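March 2026
Notebook, cloth folding, software side
Cilley bench

State of things this morning: the corner detector from January still gives two answers for the same corner. The jump is small in the image, but after projection to the table plane it becomes 13 mm, and the planner then puts the grasp next to the cloth. Urmila Bisht asked me to write down what I try, so I write everything, also the stupid parts.

Segmentation

First I suspected the mask. The blue cloth on the white board should be the easiest case we have, and the threshold in hue is very stable in the middle of the cloth. The problem comes at the left finger. When the black pad stands over the corner, the mask loses a piece of the edge there and the polygon fit invents a new corner on the pad.

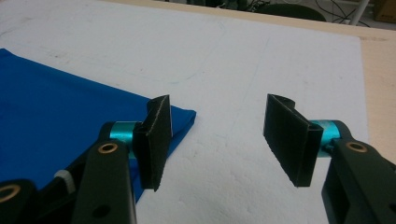 I changed the fit so it does not trust any edge point closer than 35 pixels to the finger mask. The two straight edges are extended from the part we can see, and the corner is where they cross. The finger mask comes from the Kurkis model file with the opening width as input. It was wrong for wide openings, I had the sign of one link angle reversed. Fixed, and the old version is in the branch with my initials.

Replay on the 199 saved frames: the double answer is gone in all except 13. I looked at these one by one. In most of them the fold is very soft and the edge is not a straight line, so the crossing point has no good meaning. I don't want to add a spline for this now.

Table plane

Second suspect, the plane estimate. Tripathi wrote it for the old table and it takes line features to help the pose. On this surface it also takes the faint drawn lines and the scuffs. A curved line was matched as two straight ones, and the plane tilted a little each time the match changed. I put the minimum line length to 80 pixels and added a check for curvature. Now the plane is quiet.

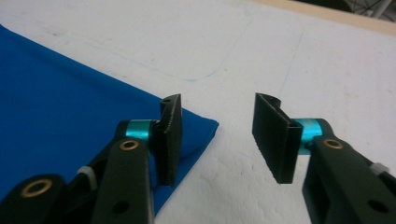
To do

Run the replay again with both changes together, until now I tested them separately.
Ask Urmila if the Covbridge logger can save the finger mask beside the frame. Now I compute it again every time and it is slow.
Approach height: the planner still uses the fixed value. Leave it until the corner is good.
Rename the config key "edge_trust", I already forgot one time what it means.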